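Skip to main content

About Plurkik

Plurkik is a small tableware firm. We sell plastic bowls, cups and nesting sets in strong colours to nurseries, playgroups, day centres, village halls and families. We also hire out sets for parties and run sorting and stacking sessions for groups who want to try things before they buy.

We work from two rooms and a store in Valtthorpe. Most of what we do comes back to a table, a green cloth and a pile of bowls and cups.

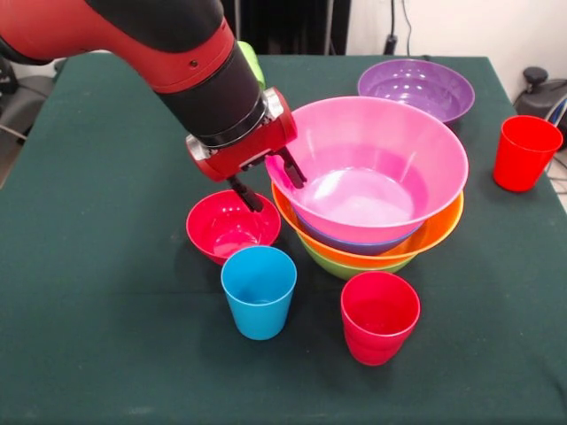
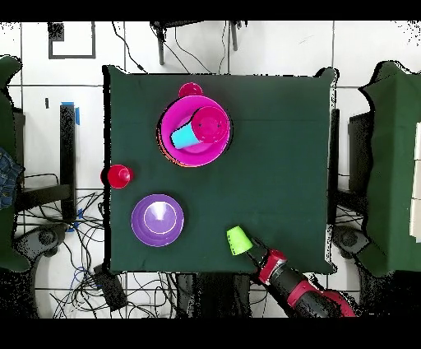 Bowls and cups on the green cloth at Valtthorpe.

How we started

Plurkik was set up by Ebony Rakena and Jolene Ormsby. Ebony had run the kitchen at a day nursery and Jolene had spent years buying stock for a homeware shop. The nursery kept its bowls in one deep cupboard, in whatever order they came out of the dishwasher, and every lunchtime began with somebody on their knees looking for the right size. Ebony asked Jolene to find a set that would stack in a sensible way and that the children could put away themselves.

It took longer than either of them expected. Plenty of bowls stacked well but came in one colour. Others came in good colours but jammed together, so that a child could not get them apart. In the end they ordered a trial batch of 48 bowls, kept the shapes that worked and sold the rest at a school fair. The first proper range followed the next October.

What we sell

We have two ranges.

Gallardo is our bowl range. The bowls are wide at the rim and made to sit inside one another. They come in several sizes and you can mix colours within a set. Most customers ask for a different colour for each size, so that children can see which one goes where. Some nurseries order a single colour per room instead, and we are happy to do it that way.

Soller is our cup range. The cups are light and easy for small hands to hold, and they will nest or stand upside down to drain. They can be bought singly, which helps when a group only needs to replace a few lost ones.

Both ranges are plastic. We have been asked for glass and china and have decided against them for now. We do not have the storage, and our hire sets travel in the back of a van.

We also keep cloths in dark green. They started as something to cover a scratched table. Then we noticed that the colours of the bowls and cups were much easier to tell apart on green than on bare wood, and customers began asking to buy the cloth as well. It is a plain cloth with no pattern. It creases, and it can be ironed on a low heat if that bothers you.

The sorting table

The table in our front room is where we try out new colours and sizes, and where groups have their sessions. There is no set way to use it. A session usually begins with everything spread out. People stack the bowls, put cups inside bowls, turn cups over, tip them out and start again. We have a few simple tasks for those who like to be given something to do:

Build a stack of bowls, then take it down and build it in a different order of colours.
Put all the cups into one bowl.
Match each cup to the bowl nearest to it in colour.
Clear the table into as few piles as you can.

The last one is the most useful, because it is the job that has to be done at the end of every meal. Small cups tend to go into the biggest bowl, and a bowl left out on its own is often the one that did not fit the order somebody had in mind. We watch for that. When the same size is left out time after time, we look at its rim again.

Colour matching causes more argument than anything else. Pinks, reds and purples sit close together, and two people at the same table will often give the same cup different names. We now print the colour name on the order form next to a swatch, and it has cut down on returns.

Sessions are for groups of up to eight and last an hour. Please bring your own aprons if you plan to use water.

Hire

Hire sets go out in lidded boxes with a packing card. Bowls should come back nested, with the cups in a separate bag. We wash everything again when it arrives, so a quick rinse at your end is enough. The hire stock stands at 2,000 pieces, and last year 700 of our bookings were for birthday parties and school events.

Please do not post single items back to us. Keep them until you next visit or book, and let us know so that we can correct your packing card. Lost cups are charged at the list price. We do not charge for scratches.

Who we are

There are 4 of us. Ebony looks after the sessions and tests new shapes. Jolene does the buying, the accounts and most of the telephone calls. The other two work in the store, packing orders and checking hire boxes in and out. All of us take a turn at the washing up.

We are not a large company and we do not plan to become one soon. If you ring and nobody answers, we are probably in the store with a trolley between us and the phone – leave a message and Jolene will call you back, normally the same day.

Visiting

The front room is open to visitors on weekday mornings. Afternoons are kept for booked groups. There is a step at the street entrance and a level way in at the side, through the yard. Ring the bell at the yard gate and allow us a minute to get to it.

You can buy from the shelf when you visit, though we do not keep every colour out. If you want a particular set, tell us beforehand and we will have it ready in a box.

Page last updated 28 April 2026.

This website uses cookies to remember your basket and to count visits. You can change your cookie settings at any time. Accept all Reject all Manage settings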